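Small Structures list — archive
Subject: Re: Paewai boathouse roof, has anyone been?
Date: 14 August 2019

Hello all,

Yes! I went out to Paewai in May and have been meaning to write it up for the list ever since, so thank you for the nudge. I'll answer in between your questions.

> I saw that the boathouse at Paewai got a mention in the Goletti
> prize for small public buildings. The drawings online are tiny and
> I can't make out how the roof works. Is it a proper lattice or
> just rafters with boards running the other way?

It's a proper lattice and it is lovely. Two layers of larch laths run at an angle to each other with spacer blocks between them, and the whole thing bends in one direction only, like a sheet of paper held up by its two long edges. Bustesero (the architects, a very small office as far as I can tell) left all the bolts showing on the inside. There are 216 of them along the ridge alone, according to the board by the door, and they are set out so evenly that they read almost as a pattern in cloth. I lay down on the slipway to look at them properly and got wet down one side.

The laths were joined end to end in a shed at Fostville and brought over as long bundles on a boat trailer. You can find the joints if you look for a slight change in the grain. I'd expected to see metal plates at the ends where the roof comes down, and there are some, but they sit inside a slot in the edge beam and all you notice is a thin dark line.

> What is the spacing? I'm trying to draw something similar for a
> market shelter and everything I sketch looks too heavy.

750 mm between laths measured square, so the diamonds are a fair bit bigger on the slant. It sounds wide and it does look wide on paper. Once you're under it the second layer fills in the gaps and the roof seems much finer than it is. My own guess is that you are drawing the edge beam too deep. Theirs is only deep at the posts and thins out between them, and from the water it looks as if the roof is resting on next to nothing. Do try that before you make the laths any smaller.

> Does it leak? Every timber roof I've loved has leaked.

Ha. It was raining for most of my visit and I couldn't find a drip. The covering is plain standing-seam zinc on boards, with no rooflights at all, and I think that was wise. The light comes in sideways off the lake and moves about on the underside of the roof. I could have stayed all afternoon. The gutters are another matter — on the north side they are too shallow and the rain was jumping straight over the front and on to the path. There's a line of washed-out gravel to show where it lands.

> And is it worth the trip if you don't row?

Very much so. The upper landing is open to anyone and has a bench some 80 feet long facing the water, built from the same larch as the roof. It's already going silver at the end that gets the sun. The doors to the racks are normally locked, but they are slatted and you can see the boats and most of the inner frame through them. Bus 14 from Fostville stops at the top of the lane. Walk down the left-hand side, where you get the first view of the gable through the alders, and go before the café opens if you want the place quiet.

One question back to the list. The post feet stand on little cast blocks that lift them clear of the slab, and the blocks have a groove around the top edge. Is that to throw off water, or left over from the mould? I've seen the same thing on an old bandstand and never found out. The short report that went with the Goletti entry doesn't mention it, and I have read it more often than I should admit.

I have a set of sketch details with rough sizes, including the slotted edge beam, if anyone wants them. They're in pencil and my sevens look like ones — you have been warned.

All the best from a damp but happy roof-watcher
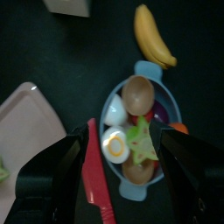
Reading time: 3 minutes

Reply to list | Reply to sender | Next in thread: Re: grooved post blocks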